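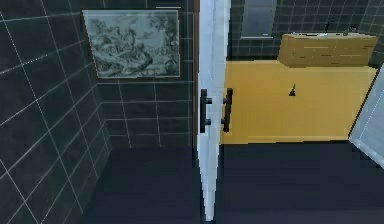

Door open, yellow floor beyond, in the simulated house.

Tips for Recording Household Runs in a Simulator
Innes Innes, 3 Nov 2023

These notes come from the Festport set, 3,598 runs recorded in rendered rooms. We kept nearly 600 of the door runs.

1. Record doors on their own
Start some runs with the door shut and some with it partway open. Save each as a separate example and write down which handle was used.

2. Move the start point
Change it every 14 runs. A model trained from one spot learns that spot and little else - ours did.

3. Leave big things in the way
A cart beside the route is worth keeping. So are chairs out from the table. 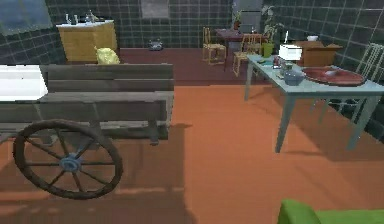 4. Name objects once
Pick "pot" or "pan" and stick with it. We had to relabel 715 runs over this.

5. Keep the misses
Tag a failed grasp as failed and store it with the rest. Cut the idle time at the start, but leave the end alone.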